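4.2 Bench work at Clokedthorpe

The second build period began in February and was carried out in the shared workshop at Clokedthorpe. Its aim was to record hand movements during simple packing tasks, for later use with the Zalar arm. Sidra Pirzada was responsible for the wrist straps and their mounts, and Sobia Lashari for the recording software.

Both straps carry printed square markers and a cabled sensor unit. The first mounts, made to the Talpur pattern, turned on the wrist when the hand was closed and were replaced after 3 sessions. In total 44 recordings were made, of which 43 were kept – the remaining file could not be opened.

Tasks were done seated at a desk, using black plastic and ordinary hand tools. The wearer was asked to work at a normal pace.

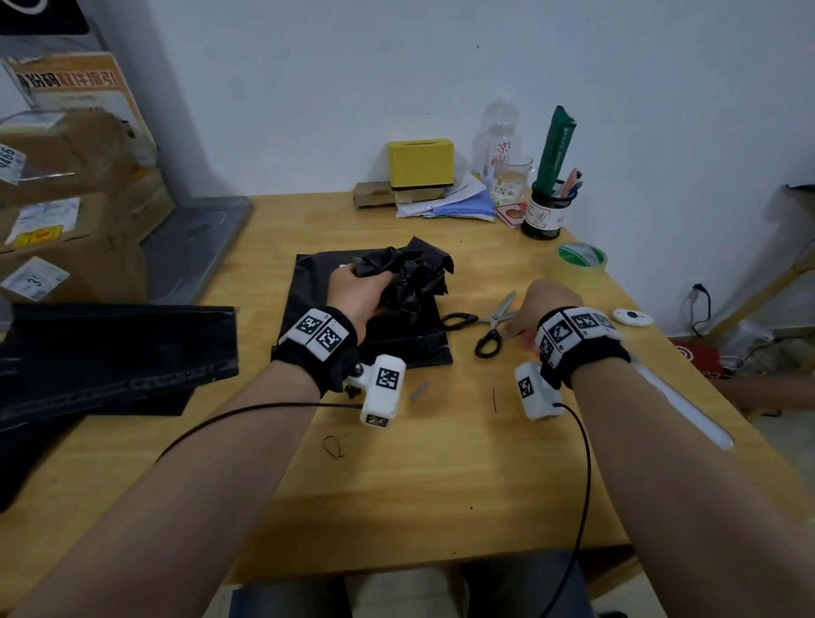 Figure 6. Wrist straps in use at the desk, with black plastic sheet and scissors.

Marker positions were checked against the Poser reference file before each session. Results are given in Section 5.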